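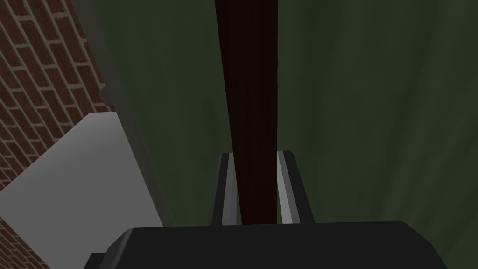 Questions we get about using old death notices in family history. The answers are our own opinion, and we don't sell anything mentioned on this page.

## Can I trust the dates in an obituary?

Not by themselves. A death date is usually right to within a day, as the notice was printed the same week. The birth date came from whoever was sitting in the kitchen when the undertaker called, and that might have been a son-in-law. Get the certificate.

## It says he "served throughout the war". Doesn't that count as evidence?

It's evidence that the family said so. We have seen the phrase used of a man who was called up in the last spring and never left Kent. Look for a service number, a unit or a medal card before you put it in your tree.

## The notice lists six children and the census has only five. Which is wrong?

Possibly neither. Stepchildren and nephews brought up in the house were often put in with the rest, and a census only lists who slept there that night. Children who had fallen out with the family were sometimes left out of notices altogether, so a short list proves very little.

## Is the Stellura memorial site worth paying for?

We can't see why. The pages look nice enough, but anyone can add a "life story" and there is no need to say where it came from. One of our members found her great-aunt with 2 different husbands on 3 different pages, all copied from one another. Read it for clues if you can get at it free.

## What about Demura? It promises "every notice, every town".

It doesn't have every notice or every town. When we last tried it, in September, the coverage for our own county stopped dead for long stretches where the newspaper had been badly filmed. The search also reads old type poorly. If a surname brings up nothing, try it with one letter wrong, then try the street name. After that you are back to turning pages at the library.

## Will you write my relative's life story from the notice?

No. A notice gives you perhaps 20 lines, half of them about flowers. Anything longer written from that alone has been padded.

## Somebody has sold me a bound family history from Mahrous. Is it accurate?

Check the back. If there are no sources listed, treat it as a present and keep it on the shelf. We have looked at a couple and the early chapters were general history with a surname dropped in.

## Can I copy a notice on to my own page?

Old ones are usually fine, recent ones may not be. Ask the paper. Please think, too, about living people named in it, who may not want their married name and village put online for strangers.

## Can Flodedar remove or correct an entry?

We index what was printed, mistakes included, so we won't alter the wording. We will add a note beside it if you send a copy of a certificate or a parish entry. "Gran always said" is not enough, sorry. Notes are added in batches, so allow six weeks.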